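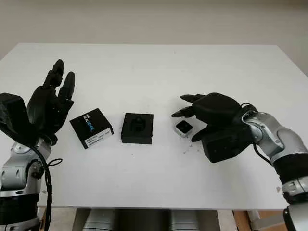 What is the best surface for sorting small electronics and the boxes they came in?

A plain white tabletop with nothing stored on it permanently, set against a light wall, with enough depth to put the boxes in the middle and still have space in front of them.

I have used a table like this since November for going through the drawer of small devices and packaging that came with me from the old apartment in Brindstead. The job is dull and I put it off for a long time. These are my working notes, mostly so that I do it the same way next time.

Background

The inventory file has 289 lines. Each line is one object: a device, a cable, an adapter, a box, or an insert that belongs to a box. I started the file when Ingeborg Oltmanns asked whether I still had the charger for a display I had sold her, and I could not answer without emptying two drawers onto the floor. The charger was in a box marked as empty. I found it the following evening and mailed it.

The file has five columns: a number, a short name, the color of the casing, the storage location, and the number of whatever other object it goes with. The last column does most of the work. A small device without a link to its box is hard to place a year later, especially if the casing is unmarked.

The table

The surface is white. I considered a dark mat, which is what most people recommend for small parts, and used one for the first two sessions. Black boxes vanish on it. So does anything with a glossy black face, and I have several of those. On white, the dark objects have a clear outline and I can tell from across the room whether something has been left out.

The weak point is the opposite case. A small square device with a white or light gray casing has little contrast with the table when seen from the side. The one on the table at the top of this post is that sort, with a glossy black square for a top, and the dark face is what makes it easy to find. Turned over, it would be harder to spot. I now place all such devices face up as a rule and have added the rule to the first line of the file.

White also shows debris. There is a scatter of tiny white crumbs near the device, and I would not have guessed that white on white would be so easy to see. They catch a little shadow. On the dark mat the same quantity would have stood out more, but the mat had a weave, and anything that fell into it stayed there until I took it outside and shook it. A smooth surface can be wiped.

Wiping

I use a dry cloth first and a slightly damp one second. The damp one never goes near an open box. For glossy faces I use a separate microfiber cloth from Gullow, kept in a zip bag. The cloth for the table picks up grit, and grit on a glossy face makes fine scratches that are visible at a low angle. I have one device with a set of these and the cause was me, with a kitchen towel, in a hurry.

Loose crumbs should be moved away from the device before anything is slid across the table. It is better to lift. I lift everything now, including boxes, which have flat undersides and will drag a crumb the whole width of the surface.

Black boxes

The boxes are the larger part of the problem by volume. Two black boxes lie across the middle of the table, and this is how I like to work: boxes in the middle, the device to one side, nothing stacked. If one box sits on another, I tend to log only the top one. I found four missing lines in the file from the first session and all four were lower boxes.

Black packaging is difficult to label. Pencil does not show. Ordinary marker shows only when the light is right. I tried the white paint pen from Wundell and it works on matte card, but it needs a few minutes to set and smears on anything coated. The present method is a small paper label on one short side, with the line number only. No name. Names change when I decide that "small display" is a poor description, and the number stays.

The label always goes on a short side, as the boxes are shelved with the short side facing out. I got this wrong on the first shelf and had to redo it.

Storage

The shelf unit is a secondhand El Idrissi with an inside width of 613 mm. I measured it before buying and again after it was assembled, and the two figures agreed. Boxes go in upright, like books, with the light ones to the left. Upright storage has one disadvantage. Lids that fit loosely will open when a neighboring box is pulled out. I put a paper band around those and write the line number on the band as well.

Devices without boxes go into a shallow tray lined with felt, one layer only. I cut the felt myself and it is slightly too short at one end. Nothing has slipped under it so far.

Time

A session is 60 minutes, with a kitchen timer. I used to continue until the drawer was empty and the last third of the entries from those evenings are unreliable. Line 214 reads "gray thing, see other," and I have not identified the gray thing or the other. When the timer rings I finish the current object, wipe the table, and put whatever remains back in the drawer.

What gets thrown out

Boxes for devices that I no longer own are flattened and recycled after the inserts have been checked. Foam inserts do not go in the paper bin here. Boxes for devices I still own are kept while the device works. I am aware that this is generous. The argument for keeping them is resale, and I have sold exactly three things with their original box since I moved, one of them to Ingeborg, and she did not want the box.

Cables are kept if they fit something in the file. A cable that fits nothing gets a number anyway and goes in the lower drawer until the next review. There is a USB cable with a worn collar in there that has survived three reviews. I plan to cut it up.

Open items

The felt needs replacing. The file should have a column for the date of the last check, and I have not decided whether to fill it in for old lines or leave them blank. Leaving them blank is less work and probably more accurate. The paper labels have started to lift at the corners on two of the coated boxes, so I will try a different adhesive on those first and report the result in a later post.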